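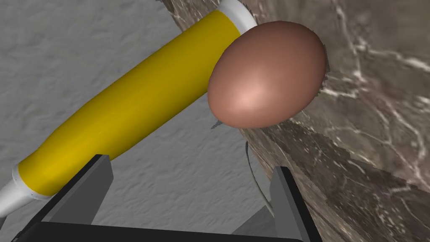 Quand rouvre la salle de lecture de Skondport ? En septembre, après la réfection du parquet, et les prêts continuent au guichet du rez-de-chaussée en attendant.

Compte rendu de la réunion du 21 janvier 2026, association de la bibliothèque Hellau

C'est encore moi qui tiens le stylo, alors pardon si je vais vite (on a commencé en retard, la clé du local était restée chez Eun-ji Kong !).

Travaux. Le devis de l'entreprise Gumede est arrivé. On l'a lu à voix haute, ligne par ligne, et j'avoue avoir décroché au chapitre des plinthes. Sharon Simiyu trouve le ponçage cher, moi aussi, mais on garde Gumede parce qu'ils connaissent déjà le bâtiment. Adopté, deux abstentions.

Livres à déplacer. Il reste 159 cartons à monter à la réserve de Sondedstead. Eun-ji propose trois voyages en camionnette, je conduis le premier, et il nous manque toujours un chauffeur pour le dernier – écrivez-moi si ça vous tente !

Club de lecture. Grosse discussion, très gaie, sur le roman du printemps. Sharon voulait un policier, moi une saga familiale bien épaisse... On a voté, elle a gagné. Je boude un peu, mais je le lirai.

Divers. La cafetière fuit. Les cotisations se règlent toujours par chèque ou au guichet. Eun-ji relance la mairie pour l'éclairage du porche et nous envoie la réponse par courriel.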